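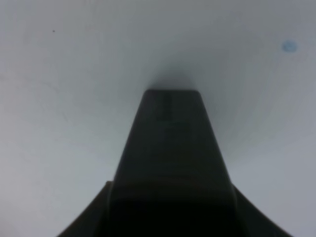
What is a tabletop?
A tabletop is the flat, horizontal upper part of a table, the part on which things are placed and work is done. It is usually made separately from the legs or frame and fastened to them afterward.

Tabletop

A tabletop (also table top, or simply top) is the working surface of a table, desk or bench. The term covers both the upper face and the whole board or slab that carries it. In the furniture trade the word is used for the slab alone, sold without legs. In everyday speech it often means only the surface, as in "wipe down the tabletop."

Terms

The upper side is called the face and the lower side the underside. The outer border is the edge, and a strip applied to cover it is called edging or a band. The part of the top that extends past the frame is the overhang. The boards that run between the legs, just below the top, form the apron, or skirt. A top made to be lifted off is a loose top. One screwed or clipped in place is a fixed top.

Materials

Solid wood is the oldest common material and is still widely used. Boards are glued edge to edge to reach the needed width. Wood swells and shrinks across the grain as the humidity changes, so a wide solid top is normally held down by slotted brackets or wooden buttons that let it move. A top screwed down tight may split along a glue line during a dry winter.

Particleboard and fiberboard are used as a core for low-cost and medium-cost tops. Both need a covering on the face and should have one on the underside as well. If only one side is covered, the two sides take up moisture at different rates and the panel can bow.

Plywood tops are lighter than particleboard of the same thickness and hold screws better near the edge. They are common in workshops and in school furniture.

Glass, stone, metal and cast plastics are also used. Glass tops are usually tempered. Stone tops are heavy and need a stiff frame. Stainless steel is standard in commercial kitchens, where it is bent down at the front to form a rounded edge.

Surfaces and finishes

Wood may be oiled, waxed, varnished or lacquered. Oil is easy to renew but gives limited protection against stains. Varnish and lacquer resist spills better and are harder to repair in one spot.

Core panels are most often faced with decorative laminate, melamine paper or a powder coating. Laminate is thicker than melamine paper and stands up better to knocks. All three come in plain colors and in printed patterns.

Color affects use. Pale tops reflect light and make small dark parts easy to find, but they show ink and coffee. Dark tops hide ink and show dust and fingerprints. Medium gray is often chosen for drawing and sewing rooms as a compromise. Matte finishes cut down on glare from overhead lamps — an advantage where people read or sort small items for long periods — although very rough matte finishes hold dirt.

Sizes

Sizes vary by country and purpose. The Dusten catalog, used by several joinery shops in the Clesthorpe area, lists a small square top 70 centimeters on a side for two-person café tables and a long top of 238 centimeters for meeting rooms and refectories. The same catalog gives eight stock sizes in all. Tops longer than the largest stock size are made in two sections and joined underneath with bolts.

Thickness depends on the material and the distance between supports. A thin panel that is stiff enough on a small table will sag on a long one unless a rail is added below it. Some makers glue a strip under the edge so that a thin top appears thicker.

The Clesthorpe pattern

The Clesthorpe pattern is a plain rectangular loose top with a wooden batten across each end of the underside. The battens fit inside the frame and stop the top from sliding. It was made by the Renameck works for halls and reading rooms, where tables had to be taken apart and stacked between events. Early tops were solid beech. Later ones used a covered core with a beech edge, which made them cheaper but also heavier.

Mac Carthaigh, a smaller workshop, made a similar top with metal clips in place of battens. The clips allowed the top to be used on frames of slightly different widths. They loosened with repeated handling, and many surviving tops have been fitted with battens since.

Care

Most sealed tops can be cleaned with a damp cloth and a little dish soap, then dried. Scouring powder dulls glossy laminate and leaves marks that cannot be polished out. Ink on laminate can usually be lifted with rubbing alcohol. Any solvent should be tried first in a corner or on the underside of the overhang.

Hot pans should be set on a trivet. Laminate will take brief contact with a warm dish, but heat may soften the glue and raise a blister. White rings in varnish come from moisture trapped in the finish and sometimes fade without treatment.

Oiled wood is cleaned, left to dry, given a thin coat of oil and wiped after 15 minutes. Used rags should be laid flat outdoors to dry, as bunched rags soaked in drying oil can catch fire.

See also

Apron (furniture)
Countertop
Desk
Edge banding
Trestle table
Workbench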